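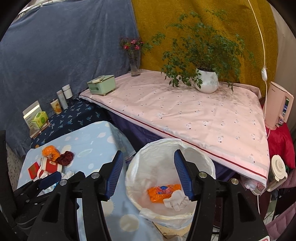

Tue 22 August
By Renata Voskamp
9 min read

Two pad sets, one linkage: notes for the Onstead session

Slide 1. Title. Leave it up while people sit down. Say which build this is: Jorkeck hand-held, second linkage revision, tracking software unchanged since spring. Anyone who saw the earlier talk can ignore the part on calibration.

Slide 2. The question. We had two candidate pad sets for the hand-held pair and one training run to pay for. The Cusis set is ribbed, medium stiffness. The Probert set is smooth and softer by a clear margin. Both fit the same fingers with the same screws. We wanted to know which one gave cleaner demonstrations on light household trash, and whether the answer held when the trajectories were replayed on the arms.

Do not promise a general ranking of pads. The test set is light, mostly flexible, and mostly flat on a cloth.

Slide 3. Task definition. Table to bin. The operator wears one gripper per hand, picks up an item, carries it over the bin, opens. An episode ends when the last item is released. Items are wrappers, packets, tissue. Either hand may do the pick. Handovers between hands are allowed but we did not ask for them, and operators rarely chose them.

The bin stays lined. Early runs in an unlined bin were easier to score and less useful, so they are not in the numbers. A liner folded over the rim gives the fingers something to catch on during withdrawal, and it moves. Both effects show up later.

Slide 4. Camera view. Wide lens mounted on each tool, jaws in the lower part of the view at all times. Point out that both fingers stay visible when fully open. This matters for the aperture estimate, which is taken from the finger positions in the image and has no encoder behind it. Pause for questions on this one. There is always somebody who wants the encoder. 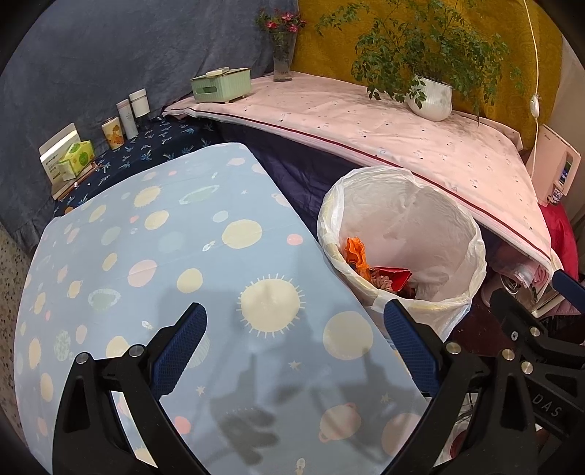
Renata Voskamp

Slide 5. Jaws fully open over the star-and-planet cloth. Blue pads on a light blue cloth. Say two things about it.

First, segmentation. The finger mask was trained mostly on plain tabletops. On light printed cloth it holds. On dark printed cloth the mask bleeds past the pad edge, and the aperture reads wide. The correction is a fixed offset per cloth, which is crude, and we say so in the write-up.

Second, shadow. There is a soft gripper shadow on the cloth between the jaws. With the pads close to the surface the shadow merges with the lower finger edge and the estimator loses the contact moment by a few images. We now label contact by hand in those stretches.

The round prints on the cloth were a concern beforehand. A cream disc on pale blue could be taken for a flat item by the detector. It was, in a small share of the early runs, and raising the confidence threshold removed nearly all of it. The price was missed tissue. White tissue on this cloth is the hardest item we have and neither pad set changes that.

Slide 6. Volume. We recorded 4,000 episodes in total, split evenly, 2,000 per pad set. After review 2,255 were kept. The reject reasons, in order of size: tracking loss near the bin, liner snag, item out of view at release, operator error. Someone will ask whether the rejection rate differs by pad. It does. Go to the next slide.

Slide 7. Rejections by pad. Tracking loss is the same for both, as expected, given that the pads are nowhere near the tracking features. Liner snag is almost entirely the Cusis set. The ribs catch the plastic when the fingers withdraw with the jaws still partly open. Operators learned to close before lifting out, and the snag rate fell within a session, but the closing motion then appears in the data and the policy copies it. It costs time on every release.

The Probert set does not snag. It does stick. Thin film wrappers hold to the softer pad after opening and need a small shake. The shake also appears in the data. On replay the arms shake at a lower speed than the human wrist and the film stays put.

So there is a snag against a stick. Do not soften this. Neither set is clean at the release.

Slide 8. Picks. The Cusis set wins on crumpled items of any kind. The ribs get under a fold. On flat packets the two are level. On tissue the Probert set tears less. We did not measure force, and the tearing figure is a visual count by one reviewer, so give it as an observation only.

Slide 9. Two-handed behavior. The idle hand is a problem. It drifts into the other tool's view, over the items or beside the bin, and the policy starts treating it as part of the layout. Remounting the camera lower did not help. What helped was a rest position for the idle hand at the start of each episode — written on the operator sheet and checked at review. We should have had it from day one.

Slide 10. Replay on arms. Same fingers, same pads, driven closed. Controller unchanged for both sets. The ranking from the demonstrations held for picks and reversed for releases. The reversal is entirely the film wrappers. Remove them and the Probert set is ahead at the bin. Leave them in and it falls behind by more than it gained.

If asked about backlash in the linkage: yes, it exists at the pivots, it is larger on the left tool, and we have not corrected for it. New pivot pins are on order.

Slide 11. What we are using. Cusis pads on both hands. Close before lifting out of the bin. Fixed rest position. Contact labels by hand until the shadow case is dealt with.

Slide 12. Next. A mixed pair, ribbed on one finger and smooth on the other, goes on the bench in October. The mount needs no change. Also a second bin with a rigid rim, to separate the liner effect from the pad effect, which the present data cannot do.

Backup slides: mask errors by cloth, reject reasons by session, pad wear photos. Pad wear only if there is time. The ribbed pads lose their edges first at the tip, and we swapped them on a schedule, so wear is not a factor in the results shown.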